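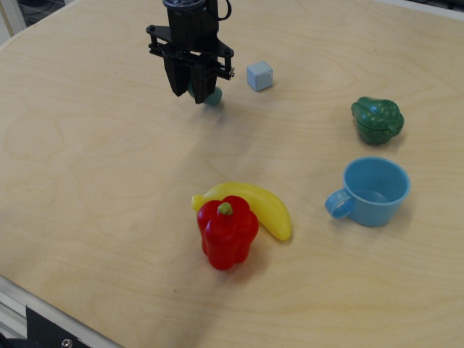 Photo: T. Khương / Clernance workshop

January, bench notes, tape adhesive on skin wefts

Carried on from the slip problem on the Gromdale tabs. Rupert had two more returns on the front panels, both from the row nearest the parting, both with the adhesive left on the weft side and nothing on the natural hair. Same pattern as before Christmas. The tape is holding to the polyurethane and letting go of the hair.

Set up fresh swatches to separate the tape from the prep. Natural hair hanks, level 6, fine to medium, cut from one bundle. All washed twice in the clarifying shampoo, no conditioner, air dried overnight. Half then wiped with isopropyl on a lint-free pad, half left as they were. Tabs applied as a sandwich, one weft above and one below, pressed with the flat pliers for 13 seconds a side. The old sheet said 7, and I think that was written for the thinner Kourkoulas tape and never changed when we switched.

Hung the swatches on the rail with the small clip weights. Left 49 hours before any washing. The salon card says 48, I was an hour late back to the bench and it is not worth repeating for that.

Wash cycle as normal: lukewarm water, sulphate-free, rinse, blot, conditioner from mid-length down only, cool dryer on the roots. Nine cycles in total, edges checked with the loupe after each.

Results, Gromdale tape
Wiped, long press: all edges flat at the end of cycle nine. Slight whitening at the corners on one tab.
Wiped, short press: corners lifting from cycle five. No full release.
Not wiped, long press: lifting from cycle four, one tab off at cycle eight.
Not wiped, short press: first tab off at cycle three.

Results, Kourkoulas tape
Wiped, both press times: flat throughout. No difference I could see.
Not wiped: some creep, tab moved down the hank by a couple of millimetres but stayed shut.

So prep matters more than tape, and press time matters for the Gromdale only. It is a thicker foam and needs the pressure to get through to the strands. The wipe is on the salon card but in small type under the sectioning diagram, and Rupert says neither of his two returns had it done. He asked both stylists.

Creep on the Kourkoulas needs its own note. A tab that slides without opening will show at the parting before the client feels anything. Would not pick it for the front rows on fine hair even though it scored better on release.

Remover: tried the citrus one from Turkeo on the surviving tabs. Works on both tapes in about a minute. Leaves an oily film on the hank which took two clarifying washes to shift. If the wefts are being re-taped the same day, that film will bring back the very slip we are chasing. Alcohol remover is slower and pulls more at the strands but comes off clean. Suggest citrus for final removal, alcohol for move-ups. Have not tested either on bleached hair.

Side observation on the straight wefts. The dryer at the roots put a bend just below the tab on three of the long-press swatches, where the hair was still damp under the weft. Flat iron on low took it out. Keep the iron clear of the tab, the Gromdale foam softens well before the hair is at risk. Marked the card for the straight range only, the bend does not show on the body wave.

Changes made today
Press time on the Gromdale sheet altered to 13 seconds a side.
Wipe moved up the salon card to its own line before sectioning. Proof with Thoa for layout.
Kourkoulas marked "back and sides" on the stock drawer.

Still open
Bleached and high-lift hanks, both tapes.
Hard water. Our tap is soft and one of Rupert's returns came from a chalk area, so the shampoo may be leaving more behind there than it does here.
Whether old stock Gromdale behaves the same. The roll used above was new. There is a part roll in the second drawer with a dry outer edge, keep it for this and do not use it on client work.

Swatches bagged and labelled by row, on the shelf over the sink.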